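About Jukcombe School of Printmaking

Jukcombe School of Printmaking offers instruction in etching, relief printing, lithography and bookbinding to adults at every level of experience. The School occupies two floors of the former Hegazy paper warehouse and holds classes throughout the year, apart from a short closure at the end of December.

Our Purpose

The School was established by the etcher Bouchra Kamel, who wished to give artists in the area access to presses they could not reasonably own. Her first class had nine students and a single secondhand press. The School now enrolls 300 students each year, and many of them continue as members of the open studio after completing a course.

Instruction is based on practice. Students prepare their own plates and blocks, mix their own inks and pull their own editions from the first week. Classes are limited to eight people so that each student has sufficient time at the press.

Faculty

Chaimae Naciri directs the School and teaches intaglio, with a particular interest in aquatint and soft-ground etching. Nahom Feyisa leads the relief program, including multiple-block color woodcut. Rakiya Shehu teaches stone and plate lithography and supervises the open studio. Iman Farouk is responsible for bookbinding and for the care of the print archive. All members of the faculty are exhibiting artists.

The Akari Gallery

The Akari Gallery, on the ground floor, presents four exhibitions a year. Three are devoted to invited artists, and the fourth is the annual student exhibition, for which every enrolled student may submit one print. Admission is free. Prints may be purchased from the gallery desk, and the artist receives 72 percent of the sale price.

The archive adjoining the gallery contains 201 prints, one for each edition published by the School. It may be consulted by appointment.

Scholarships

The Pinex Scholarship covers the full tuition of two students each year. Applicants are asked to submit six images of recent work and a short statement describing what they hope to study. Previous training in printmaking is not required.

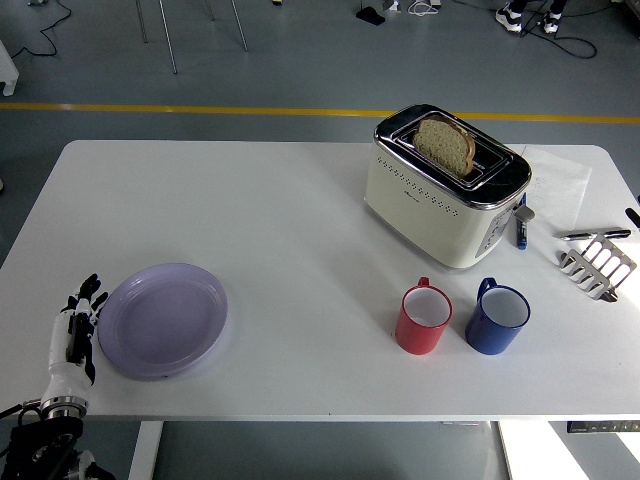 How does a person become a member of the open studio?

Membership is open to anyone who has completed a course at the School or who can show equivalent experience to a member of the faculty. New members attend a two-hour introduction to the presses and the acid room, and pay a deposit of $100, returned when membership ends.

Visiting the School

Prospective students are welcome to tour the studios during gallery hours. Groups are asked to write to the office in advance. The ground floor is fully accessible, and an elevator serves the lithography studio and the bindery on the upper floor.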